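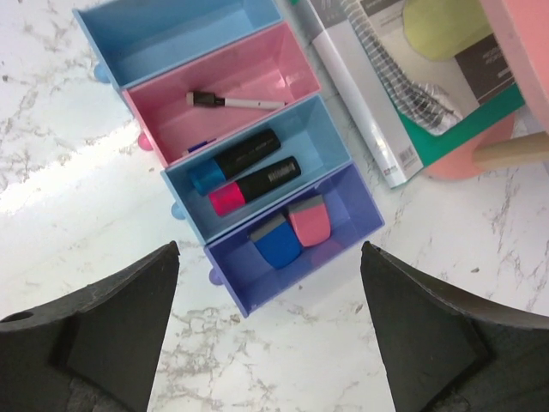
Notebook 34, p. 253

Wednesday. Tag legibility, rub test, continued from previous page.

Carried over: pencil and marker on the Dirnia matte tag stock, coated side. Tags were written Monday's way, block capitals, one line of text, one line of digits, same hand throughout. Left under a weight overnight to keep them flat. No curl this morning on the coated stock, slight curl on the uncoated.

Rub tester set up with the felt pad. Changed the pad before starting. The old one had graphite worked into it from the last run and was leaving a gray band on blank stock, so treat the blank readings on the previous page as bad. I have struck them through but left them readable.

Run A, soft pencil, coated. Digits still readable at 2,000 strokes, edges blurred, loops of the 6 and 8 starting to close. At 3,000 strokes the 8 could be taken for a 0. Fail by our rule, which asks for every character to be read without a lens.

Run B, hard pencil, coated. Thin line to begin with. Little change between 2,000 and 3,000. Pass, but the writer has to press, and pressing embosses the tag and marks the one beneath it. Write on a hard surface, single tag at a time.

Run C, black marker, coated. No visible loss at 3,000 dry. Stopped there.

Same three on uncoated stock. Pencil holds better, as expected, since the fibers give it something to sit in. Marker feathers along the grain. Feathering is worst on horizontal strokes, so the grain on this lot must run across the tag. The last lot ran lengthwise. Supplier did not mention a change. Asked Mkhize, who cut and punch the tags, whether the sheets were turned on the cutter.

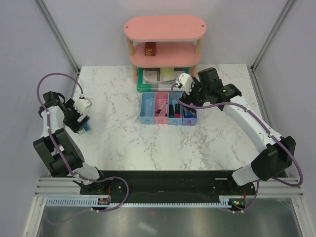

Mkhize replied before lunch that the sheets had been turned, yes, to get more tags out of each one, and that they could go back to the old layout from the next order if we put the grain direction on the drawing. They also said other customers write on the coated side only and would not have noticed.

Fair enough. Grain direction was never on our drawing. Added it as a note with an arrow. Revised drawing goes out with the next order.

Alcohol wipe, coated stock. One pass, light pressure, lint-free cloth, then three passes on a fresh tag.
Pencil, soft: lightened, readable.
Pencil, hard: no change.
Marker: smears on the first pass, gone on the third. Leaves a violet stain in which the digits can't be read.

The marker result is the one that matters. These tags hang on bottles that get wiped down after every transfer. A dry rub result on its own would have passed the marker, and it is what the Esik data sheet gives. The sheet calls the ink permanent and says nothing of solvents.

Corrections. The SOP allows a wrong digit to be erased on pencil tags if the tag is rewritten the same day. Tried it.

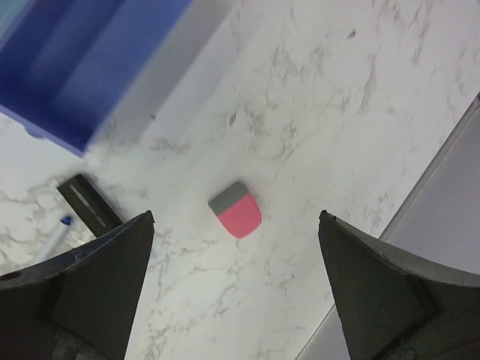 On coated stock the hard pencil comes off clean in color but the groove stays, and the old digit shows under the new one in raking light. A 3 rewritten as an 8 is hard to tell from an 8 gone over twice. The coating also goes shiny where it has been worked and takes the second writing poorly. On uncoated stock the surface lifts and the second writing is heavier than the first.

My view: drop the erasing clause. Wrong digit, new tag, old tag taped in the log. Tags are cheap. Put this to the group at the afternoon check-in, together with a change to hard pencil on coated stock for anything that gets wiped.
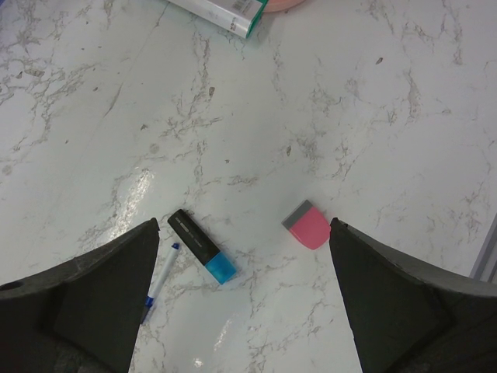
One objection from the group was that hard pencil is too faint to read through the cold room door, and that people will go back to marker within a month unless the writing gets bigger. Another was that taping spoiled tags into the log makes the log too thick to close.

First point accepted. Larger characters means one line per tag, so the date code has to move to the back or go. Second point: use an envelope at the back of the log.

To do
Reread run B tags through the cold room door, lights on and off.
Repeat the wipe test on tags written cold. All of today's were written at room temperature.
Try the Morkska ribbon printer on coated stock, rub and wipe. Borrow, don't buy yet.
Mark the remaining crosswise lot "coated side only" and move it to the lower shelf in the store.
Ask Esik which solvents the ink was tested against, if any.

Run A to C tags are in the envelope facing this page. Wipe test tags still drying, not yet filed.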